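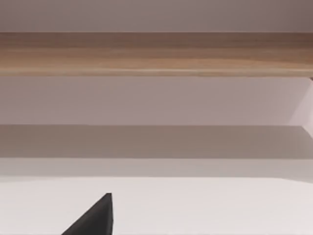 I bought the Riker cabinet enamel in August, after the old oil paint in our back hall had yellowed past the point where I could pretend it was cream. The hall has built-in storage along one wall, a mix of bare wood and painted parts, and I wanted to keep the wood and redo the rest. That mix is harder to get right than a solid color. Horizontal bands of wood with pale painted panels can look calm, but only if the paint has very little yellow or pink in it, and a bright white surface nearby makes any tint in the panels stand out. I went with the shade called Ravier, a soft off-white, and used two quarts.

Riker is water based and sold as self-leveling. Mine needed a good stir, more than the label says, because there was a thick layer at the bottom of both cans. After that it brushed out well. I used a 2 inch angled brush for the edges and a small foam roller for the flats. On the flats the roller left a light texture that settled in a few minutes. The brushed edges took longer, and in one corner I went back over paint that had started to set and left drag marks. I had to sand those out the next day.

Coverage is fair. The first coat looked poor over the old oil paint, even with primer, and the second looked nearly done. I put on a third coat where hands touch the fronts. The cans cost more than the Gelovico enamel I used in the bathroom, and I would say Gelovico covers better per coat. It also stays slightly sticky for weeks, and the bathroom doors still cling to their frames in damp weather. The Riker doors have never stuck.

Drying time is where the label is too hopeful. It says you can recoat in four hours. In a cool hall I waited 11 and was glad I did. Leave the doors off for several days if you have somewhere to put them. Mine lay on scrap blocks in the spare room.

My neighbor Vasanthi Pinto did her kitchen with the same paint in a darker color and had more trouble than I did. Grease spots near the stove took a shine when she wiped them, and touch-ups showed. Mine is a low traffic hall and a pale color, so keep that in mind.

Smell was mild and gone by the second morning. Cleanup was soap and water. I got one run on a lower door that I didn't notice until it was hard, and it sanded flat without peeling, which I can't say for the bathroom.

I bought from Ramasamy, the paint counter on the east side, and they tinted both cans to match. Four stars from me. I took one off for the recoat time on the label and the price.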